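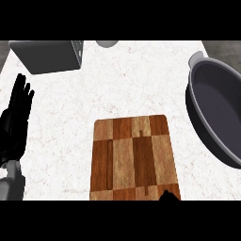
**Figure 1.** Countertop with a wooden cutting board, computer-rendered.

## 4. Work songs on the air: the Merstead broadcasts

The richest material we found by far is the run of weekly radio programs that Dirceu Tavares made for the Merstead station. Tavares played labor songs and spirituals back to back, and between them he read letters from listeners — mill hands, cooks, retired dockworkers — who had learned the same tunes with other words. Historians of the Furtado strike have mostly used these programs to date events. We think they deserve to be heard as music first!

Take "Jollel," the song most often requested in the letters. Tavares aired it in 2 versions. The older one is slow, with a single voice leading and a group coming in on the last word of each line. The second, sung by Alcides Honorato at the strike hall in February, is nearly twice as fast and drops the verse on the harvest in favor of one naming the foremen. Honorato keeps the old melody almost note for note, and it is a delight to hear how well it carries the angrier text.

The letters let us follow the song further than the recordings do. Of the 50 that mention it, 4 give full lyrics, and one writer from Skokuvance sets down a verse we have not met anywhere else. Her spelling follows the sound of the singing, so we can tell where the stress fell. With a mailing list of around 3,000 households, the station must have received many more letters than survive, and we would love to know what was in them.

Section 5 compares the verse order in these sources.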